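Print | E-mail
Reading time: seven minutes

Workshop Notebook, Room 371
Entry for 1/8/26
Subject: Small-parts storage, hand tools and surface care at the enclosed bench

The reset of the enclosed bench, postponed from December, was carried out during the morning and completed shortly after lunch. The work covered the compartment organizer, the hand tools that are permitted to remain on the bench surface, and the cleaning method for the marble-patterned top. Shelving outside the enclosure was not included and will be entered separately.

The previous arrangement had grown without a plan. Fasteners from the Gistum job had been placed in whichever compartment was free at the time, and the spacers left from Bretby were in the same compartments as washers of a similar diameter. Two colleagues had asked where the nylon washers were kept and had received different answers, both of them correct. The old label sheet, taped inside the cupboard door, listed parts that the workshop stopped ordering when the Magesa fixtures were retired. It has been removed and is filed behind page 74 of the previous notebook.

Compartment organizer

The organizer was emptied row by row into shallow trays so that the contents of one row could not mix with the next. The trays were set out in the same order as the rows. This took more table space than expected, and the second half of the work was done on the long table by the window.

Each compartment was wiped with a slightly damp cloth and left open to the air while its contents were sorted. A fine gray dust had settled in the corners of those used for setscrews. It came away on a cotton swab. One divider had a hairline crack near its base; small washers could not pass through it, and it was left in place. A replacement box should be considered if the crack extends, but no order has been placed.

The new order is as follows. Screws occupy the compartments nearest the latches, arranged by diameter first and then by length. Nuts and washers of the same diameter follow directly behind. Spacers, pins and retaining clips take the remaining compartments, with one compartment left free in each row. The free compartments are to stay free. They are intended for parts in use during a job and are to be cleared when the job is signed off.

Mixed fasteners that could not be identified by eye were checked against the thread gauge. Those with damaged heads or doubtful threads were discarded. Three-millimeter screws of a coarse, unfamiliar thread were found among the Gistum parts; M. Laizer believes they came with a set of panel brackets and has kept them in a marked envelope in the drawer. They are not to be returned to the organizer until their origin is settled.

Restocking is limited to what a compartment will hold with its lid closed flat. The Bestdale bags of 100 are suitable for this purpose. The box of 1000 bought for the lower price last year is not, and the remainder has been moved to the stores cupboard, top shelf, right-hand side. When a compartment is nearly empty, refill it from the cupboard and strike the line on the card. Do not leave opened bags lying on top of the organizer, where they prevent the lid from being seen and have been mistaken for waste.

Labels were written by hand on matte tape. Printed labels were tried first and were too wide for the lid, and at the smaller type size they were difficult to read through the enclosure. The tape is placed on the outside face of the lid, above the compartment it describes. Note for whoever next replaces the box — the lid can be labeled the wrong way round if it is removed and laid face down, as happened with the first row today.

Hand tools

The bench has one pair of general pliers. All other hand tools are kept on the wall board and signed out at the start of a session. The reason for the limit is space. Over the past several months the bench had collected tweezers, a second pair of pliers, two hex keys and a steel rule, and the rule had been used to scrape adhesive from the surface. The rule is back on the board.

The jaws of the pliers were cleaned with a nylon brush. The pivot was slightly stiff and received one drop of light oil, after which the handles were worked open and shut over a paper towel until no further oil appeared. Excess oil at the pivot travels to the jaws and from there to whatever is being held. The same treatment was given to the spare pair, now stored in the second drawer with its jaws closed.

Pliers are laid flat when not in hand. They are not to be stood on their handles against the wall of the enclosure, where they leave a mark that is troublesome to remove from the pale finish. Two such marks were cleaned today. A third, lower down, remains faintly visible and may be a scratch.

Work surface

The pattern of the top makes small dropped parts difficult to find. A bright washer lying along one of the pale veins can be overlooked from a standing position. A low lamp held near the surface gives a shadow on one side of the part and is the quickest means of locating it. E. Mfinanga also suggested a plain tray for loose hardware, which will be tried with the next job. The tray used for trial today was too deep for small screws to be picked up comfortably and has gone back to the kitchen.

Cleaning was done in this order: brush, dry cloth, damp cloth, dry cloth. The brush is drawn away from the corner brackets, as debris pushed toward them collects against the metal and must then be lifted out with tape. No solvent was used on the top. A trial on the offcut kept in the cupboard showed slight dulling with the general-purpose cleaner, and its use at this bench is suspended until the supplier's instructions have been found.

The aluminum border needed more attention than the top. The channels hold dust, short ends of cable tie and, in one place, a washer that had evidently been there for some time. A wooden skewer wrapped in cloth reached the bottom of the channel without marking it. The skewers are in the mug beside the sink.

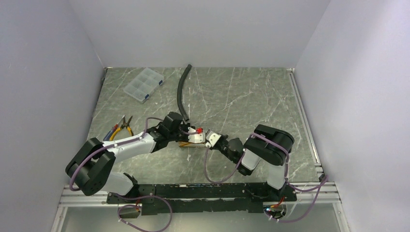 Entered by: Elibariki Mfinanga
Read and countersigned: Muthoni Laizer
Room 371

Positions on the bench. The organizer belongs on the far side, to the left of the flexible hose, with its blue latches accessible. The pliers belong toward the left, with the jaws pointing to the far wall. These positions are to be used as the standing reference for the end of each session.

The hose should be left with its curve free. Nothing is to be hung from it or clipped to it. During the reset a roll of label tape was placed over it for convenience and had to be searched for afterward by both of us.

Lid of the organizer. Colleagues are asked to close the latches each time the box is moved, including when it is moved only a short distance. The partitions do not prevent small parts from passing between compartments if the box is tipped with its lid loose. This was the likely cause of the mixed washers noted earlier, although the box had changed hands several times and the matter was not pursued.

Session card. The present card has no space for parts removed from the organizer and not returned. M. Laizer will add a line for this at the foot of the card. The old cards may be used up first, with the information written on the back. Cards from closed jobs are kept in the gray folder and should not be used as note paper, which has happened with at least one of the Bretby cards.

Outstanding:

— Establish the origin of the coarse-thread screws in the envelope.
— Find the supplier's cleaning instructions for the top.
— Obtain a shallow, plain tray.
— Inspect the cracked divider again when the organizer is next emptied.
— Remove the obsolete Magesa part names from the stores cupboard list.

Correction to the entry above: the spare pliers are in the third drawer. The second drawer was found to be full of spare latches and label tape, and there was no room to lay the pliers flat. The drawer card has been amended.

The trays, brush and thread gauge were returned to stores. The low lamp stays on the long table overnight with its cable coiled, and M. Laizer will return it in the morning.

Workshop Notebook, Room 371. Contact: the bench coordinator, through the workshop office. Copyright the workshop and its contributors. Back to top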